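Wonlow Pet Help
Dogs > Handling and grooming
Over 2000 members and growing!

My dog turns into a shark when I dry her paws

Posted by mudroom_mia, February 2026

I adopted a 24 pound terrier mix in December and I'm completely in love with her. She's great on walks, great with the neighbor's kids, sleeps all night. But we live outside Sutter, it's been one long mud season, and every time we come in the door and I go for her feet, she loses it. At first she just pulled away. Now she sees the towel come off the hook and she's already backing up with her lips tight, and twice she has grabbed my sleeve. She hasn't broken skin and I don't think she wants to.

Her belly and back are no problem at all. It's only feet, and the back ones are the worst. I've tried doing it fast to get it over with, and I've tried having my husband hold her while I wipe. The second one made everything worse and we stopped. The vet looked her over when we adopted her and didn't find anything sore, though that was before all this started.

Is this something I can train, or should I just let her track mud in and mop? I'd really love for her to feel okay about it!
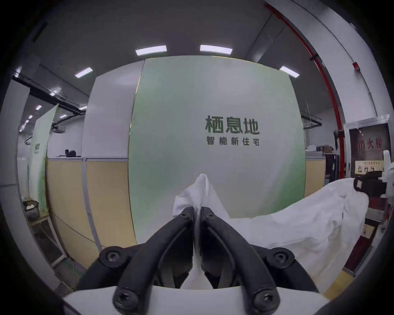
White cloth, bunched and draped.

Answers

pawsandbiscuits

You can absolutely train this, and it's one of my favorite things to teach, because you get to watch a dog change her mind! I've done it with three of mine, one of them a real feet-hater.

First, call the vet back and get those feet checked again. A cracked nail or a sore spot between the toes can come up in a few weeks, and no amount of chicken will fix that.

Then stop wiping her feet for a little while. I know, the mud. Put down an old bath mat and a couple of washable runners inside the door, scatter some kibble on them, and let her wander around sniffing. She'll leave a surprising amount of dirt there by herself. You want her to go a good stretch without anybody grabbing a foot, so that practice is the only time it comes up.

Practice happens somewhere else in the house, when she's clean and dry and a bit hungry. Not by the door! The door has bad memories for now.

Week one

Sit on the floor next to her, beside her and not looming over her front. Have the towel lying behind you. Bring it out, feed her something wonderful, put it away again. Towel appears, chicken appears. Towel leaves, chicken stops. Do that for a few minutes and quit. When she starts looking at you with a big open face as the towel comes out, you're ready to move on. Some dogs get there in a day and some need the whole week.

Next, touch her shoulder with your bare hand, then feed. Slide down to the elbow, then feed. Work toward the foot over several sessions. Order matters a lot: touch first, food second. If the food is already in her mouth when you reach for her foot, she may start getting suspicious of the food.
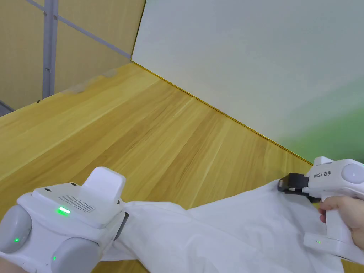
Photo: Kelia

Watch for the small stuff, like a lip lick, a turned head, or weight shifting away from you. Those come well before the sleeve grab. If you see one, you went too far down the leg, so go back up to where she was happy. And please don't scold her if she growls. A growl is useful information, and a dog who's been told off for it may skip it next time.

I keep my sessions to 15 treats. When the bowl is empty we're done, even if it's going beautifully – especially then, because I'm the one who gets greedy.

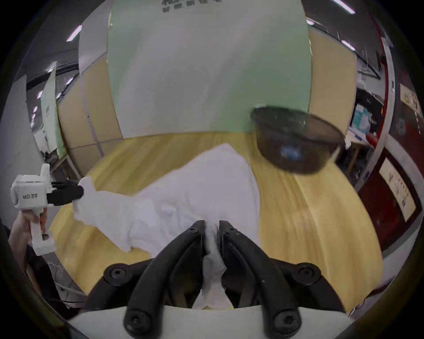

Week two and after

Now you put the two halves together. Towel in your hand, touch the shoulder with it, feed. Then elbow, then wrist, then one quick dab on top of the foot. Do front feet until they're boring before you even think about the back ones. For back feet, start at the hip and run your hand down slowly so she knows it's coming.

You can also teach her to give you a paw. Mine offer the front ones now, and there's something so lovely about a dog who used to run away and now plonks a muddy foot in your hand!

When you move it back to the door, make it easy again. One foot, one dab, party. My feet-hater took six weeks before I could do all four after a walk, and she's still a little huffy about the left rear.

If she bites down hard or starts guarding herself in other situations, get a good reward-based trainer to come watch.

oldhound_diner

Just get boots. Mine wears them and I never wipe anything.

tansy_and_co

Boots can be great, but you still have to handle the feet to get them on, so I'd do the training above first either way.

One thing to add is a lick mat! We have a Pumska one stuck to the side of the washing machine. I don't use it while I'm teaching something new (same reason as above, I want the touch to predict the food), but once my dog was relaxed about his feet it made the real after-walk wipe so much nicer for both of us. Plain pumpkin or wet food is plenty.

Also ask your groomer or vet tech about trimming the hair between her pads if she's the scruffy kind. Less hair means less mud, and wet hair that gets tugged on has to be annoying.

mudroom_mia

Thank you all so much! We did the towel-and-chicken thing in the living room tonight and her tail was going by the end. Vet appointment is booked for the feet. I'm off to find some old bath mats.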